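Shop > Bedroom > Mattress Protectors > Skiltari Waterproof Protector

Skiltari Waterproof Mattress Protector

Item 171. Made by Standari.

The Skiltari is a fitted mattress protector with a cotton terry top and a thin waterproof layer bonded to the underside. It goes on under the fitted sheet. The top and the four sides are both covered, but only the top is waterproof. The sides are a stretch knit that lets air through and holds the protector in place.

We have carried the Skiltari for several years. The current version replaced the older one with corner straps, which some customers still ask for. We no longer have any of the strap version, and Standari has told us it will not be made again.

Sizes

Twin, twin XL, full, queen, king and California king. The pocket fits mattresses up to 17 inches deep. If you use a topper, add its thickness to the mattress before you order. Measure from the bottom seam to the top seam at the side of the bed, with nobody sitting on it. Mattresses with a pillow top are often an inch or two deeper than the label says.

For crib and daybed sizes, look at the Skumside pads. They are a flat pad with elastic corners and have a different backing.

Materials

Top: cotton terry, 76 percent cotton and 24 percent polyester.
Backing: polyurethane film, no vinyl.
Skirt: polyester and spandex knit.
Elastic: sewn all the way around the bottom edge.

The film is quiet once the protector has been washed. Out of the package it can crackle a little, mostly near the fold lines. Wash it before you put it on the bed and dry it on low.

Choosing between the Skiltari and the Mahmoud

We sell two waterproof protectors in adult sizes. The Mahmoud is a full zippered cover. It encloses all six sides of the mattress and is the one to buy for allergy use or if you are putting a mattress in storage. It takes two people to fit on a queen or larger, and you have to lift the mattress to get it off for washing. The Skiltari goes on and off like a fitted sheet. For spills, pets and children most customers buy the Skiltari and keep a second one in the closet.

Booker Doucet in our store has used both at home and will talk you through them on the phone. He is at the counter until 4 p.m.

Washing

Machine wash warm with a regular detergent. Do not use bleach or fabric softener. Bleach breaks down the film, and softener leaves a coating on the terry that keeps it from soaking up liquid. Tumble dry low and take it out as soon as it is done. Do not iron or dry clean.

Wash it alone or with light items. A waterproof layer can trap water during the spin cycle, and a full load makes this worse. In a top-loading washer, use a medium spin speed.

Replace the protector when the film starts to peel or you can see pinholes when you hold it up to a lamp. Standari tests the backing on a rub machine for 1000 cycles. How long it lasts at home depends mostly on how hot the dryer is.

Spills

Take the sheet off first and blot the protector with a dry towel. Pull it off by the corners toward the middle so any liquid stays on top, and wash it the same day if you can. Check the sides of the mattress too. A large spill can run over the edge and through the knit skirt.

If a spill does reach the mattress, blot it with cold water and a little dish soap and let it air dry completely before you make the bed. Coffee and tea are harder to get out once they have dried into the quilting. Test any cleaner on a small spot near the foot of the bed.

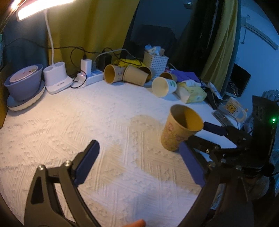
Will a protector make my memory foam mattress sleep hot?

Most customers notice little difference with the Skiltari, though any waterproof layer holds in some heat. If you already sleep warm, use a cotton sheet over it and skip the extra mattress pad.

Returns

Unopened protectors can be returned for a refund. Opened ones can be exchanged for another size if they have not been washed or slept on. Seams and elastic are covered for one year against defects. Stains on the terry and damage from high dryer heat are not covered. Keep your receipt or order number.

Orders for motels and rentals

Quantity pricing starts at one case, and cases are a single size. Write to Jurgita Koppel in trade sales with the sizes and number you need. King cases ship separately and may arrive a few days after the rest of the order. We close the trade desk for stock count in December, so please send year-end orders before then.

Contact | Shipping | Returns | Copyright Doucet Bed & Linen | Back to top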